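Latgate Double Cup Holder

A tall stack of paper cups loves to topple at the worst moment, usually right when the coffee is ready and everyone has wandered over. The Latgate keeps two stacks side by side on a brown figure-eight base, with black wire loops to steady them.

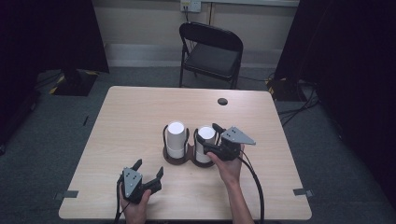
Cups and care

Plain white paper cups suit it nicely, and we carry our own Damwood ones in sleeves of 10 or boxes of 400, so you can stock up for September if your break room gets busy.

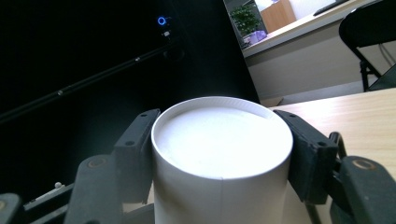 Wipe the base with a soft damp cloth and dry it well (please don't soak it!). Thịnh Đinh in our shop likes his cups upside down, rims at the bottom, and I've come around to doing the same at home.
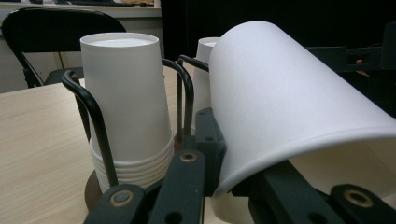 The holder weighs 530 grams and ships from our Draritberg store. Item 176, and do write to us if you'd like several for an office.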